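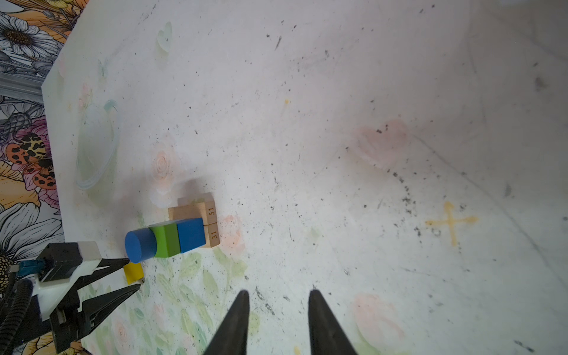
The two-arm practice cell at the Tralladness workshop in Flenton is back in daily use after five days of maintenance, the longest stop it has had in its first year. Both arms were taken off their mounts, cleaned, checked for play and put back, and the cameras at the wrists were aligned again from zero. The table stayed. It is a pale one with faded hearts, roses and a butterfly printed on it, and with a good number of scratches, and the workshop has decided to keep it. On it are the wooden and coloured blocks that the cell uses for its everyday checks: a blue cylinder, a green block, a small yellow one, and two of plain wood with the numbers 51 and 31 on their ends.

The work was finished in time for the open afternoon on October 20, 2018, when visitors can see the cell running from behind the yellow line. Entrance is free, as in other years. Children are welcome if an adult comes with them.

The reason for the stop was a small one that grew. In August the operators noticed that one gripper closed a little later than the other when both got the same command. At first they corrected it in the program, by giving the slow gripper its command earlier. This helped for two weeks. Then the delay changed again, in the other direction, and it was clear that the fault was in the machine and had to be looked for there.

It was found in the cable. Where the cable leaves the gripper and goes back along the arm it has to bend each time the wrist turns, and inside the sleeve one of the wires was almost broken through. From the outside one could see no damage. The signal came and went according to the position of the wrist, and for this reason the fault did not show itself in the usual test, which is done with the arm standing still. The workshop has now changed the test. The wrist is turned slowly from one end of its range to the other while the gripper opens and closes, and the times are written down on every second movement.

The new cable was ordered from Pfister, the same supplier as for the first one, but 60 millimetres longer. The old one had been fixed too tightly near the connector. With the extra length it can make a wide curve before it goes under the first clamp. The clamps themselves were also moved, and the screws marked with a line of paint, so that a person passing by can see whether one of them has started to turn.

While the arms were down, the operators used the time for other jobs which had been waiting since winter. The finger pads were replaced on both grippers. The old pads had become shiny and the round pieces were slipping out of them, especially when they were taken from the side. The fan filter of the control cabinet was so full of dust that it could be stood up on its edge like a piece of felt. It was thrown away, and a note was put on the cabinet door with the date of the next change.

Alignment of the cameras took the most patience. Each arm carries a small camera near its gripper, and the program needs to know where exactly this camera is looking when the fingers are in a given place. If the camera is off by a small angle, the arm will still reach for a block, but it will arrive beside it or push it away. The operators put a printed pattern on the table and drove each arm through 193 positions, with one shot at each. The first round had to be thrown out. Afternoon sun came through the side window and lay over part of the pattern, and the results for those positions did not agree with the rest. The second round was made in the evening with the blinds closed and went well.

Visitors often ask about the table, and about the flowered covering next to it. A plain surface would certainly be easier for the cameras. The cell, however, is meant to prepare programs for homes and small workplaces, where tables are seldom plain, and a program that can find a yellow block only on clean grey plastic is not of great use there. The printed flowers are near in colour to some of the small parts, and the dark marks can look like the edge of something. In the spring the table was sanded in one corner as a trial. The operators asked for it to be left alone after that, as the program had then to be adjusted for the new corner too.

The daily check is simple and has not changed with the repair. In the morning the blocks are set together in a group, close enough to touch, and the arms must take them apart one after the other and put them down again without knocking over the neighbours. The low pieces are considered the difficult ones. To take them the fingers must come in almost flat to the table, and if the height is set wrong by even a little they scrape on it. Several of the scratches were made in this way during the first months. The check is passed when the group has been taken apart and rebuilt three times with no help from a person. If it fails, no other work is started on the cell that day until the cause is known.

The repair came to less than 2000 dollars, not counting the hours of the workshop's own people. Most of the money went on the cable and the pads. An outside service visit was considered and refused – the waiting time was too long, and the manual describes the work quite well, apart from the page on the wrist connector, where the drawing shows an older model. The operators have added their own drawing to the folder. It shows the way in which the plug must be turned before it is pushed in, and a warning to leave the locking ring for last.

The cell will run a reduced programme until the end of the month. For this time the speed is held at half, and the cable is looked at each evening with the sleeve pulled back at the clamp. If nothing is found, the full speed will be allowed again and the inspection will go to once a month. Groups who had booked time on the cell during the stop have been offered new hours and should answer by e-mail before the list is closed.

The second cell, named Dridorura, was not part of this work. It has the same type of cable with the same short bend, and will be opened for a look when the first one is back at full speed. Until then it is used for light pieces only, and its wrist is kept to the middle part of its range. A spare cable of the longer kind is already on the shelf.

On the open afternoon the demonstration begins each hour and lasts fifteen minutes. Bags and coats should be left at the door, and there is room for bicycles behind the building. The side entrance is without steps.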